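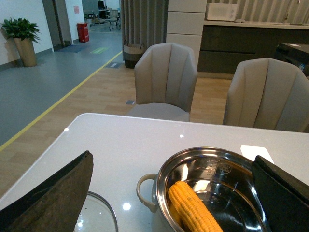
Does a vitamin C serum really go bad once it turns orange, or is that a way to sell more bottles?

Bohdan Moroz

I bought the Umali 12 percent serum in July and kept it on the bathroom shelf like everyone does. It was close to clear when I opened it. Now it's the color of weak tea, and I still have more than half left. I paid 79 dollars for this, so I'm not thrilled about pouring it down the sink.

The leaflet says to "discard if discoloration occurs." Fine, but the people who wrote the leaflet also sell the next bottle. My skin doesn't sting and I haven't broken out. It does smell a bit like hot dog water, but it did on day one too. I can't say I saw any glow from it when it was fresh, either, so I'm not sure what I'd be losing.

Has anyone used one past this point? I'd also like to know if the fridge does anything or if that's another thing people repeat.

Montserrat Zamudio

I'm as suspicious of leaflets as you are, but this one has some basis. If the active is plain L-ascorbic acid (look for "ascorbic acid" near the top of the list), it oxidizes with air, light and heat. The yellow-to-brown shift is a sign of that. It doesn't mean the stuff has become poison. It means some of what you paid for has broken down, and you have no way of telling how much from the color alone. Pale yellow I'd keep using. Tea, I'd probably stop. Brown, definitely. Old serum can also leave an orange tint on your hands and around the hairline, and some people find it irritating.

Check a couple of things first. Some formulas are tinted from the start because of ferulic acid or plant extracts, though yours began clear so that doesn't help you. And if the label says something like "ascorbyl glucoside" or "tetrahexyldecyl ascorbate," those are more stable, and I'd wonder what else in there was changing color.

The fridge slows it down. It won't bring back a bottle that has already turned. Cap on tight, and skip the bathroom shelf next time. I'd also skip the special skincare mini fridge, which I have never seen a good argument for. The door of the regular one is fine.

As for glow, I used the Canetti one for a whole winter and the only change I could swear to was my bank balance. Sunscreen did more. If you want to try again, buy the smallest bottle you can find, in dark glass or an airless pump, and write the opening date on it.

Skenon

just use it on your neck and arms till its gone, thats what i do. mine went orange ages ago and im still alive. the Drunau one never changes color at all which makes me wonder if theres any vitamin c in it lol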